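I finished my second run through a long sci-fi adventure game last month, and most of what I learnt was about the lounge room, so I've put my tips down while I remember them.

Charge both controllers the night before. Mine live on the shelf beside the telly now, with the cable taped down at the back so it can't slip behind the cabinet. A strip of masking tape does the job and peels off clean.

Wipe the thumbsticks with a barely damp microfibre cloth, then go round the base with a dry cotton bud. Please don't spray cleaner straight on the controller (I did this once – the left stick has drifted ever since!).
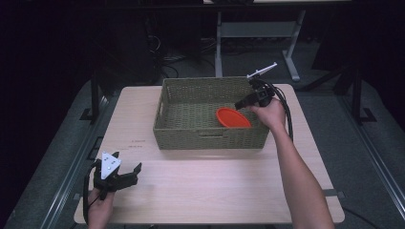 Dust is the other thing. Switch the console off at the wall, let it cool, and run the soft brush of the vacuum over the vents on low. I do it every two months, more often when the dog's moulting.

For discs, wipe from the centre straight out to the edge, never in circles. My mate Keir swears by his old T-shirts for this and I've come round to them, as long as they've been washed without fabric softener.

And write down your choices if you're playing a story game with branches! I keep a cheap notebook under the coffee table – chapter, what I picked, who got cross with me. It's saved me replaying whole episodes.

Last updated: March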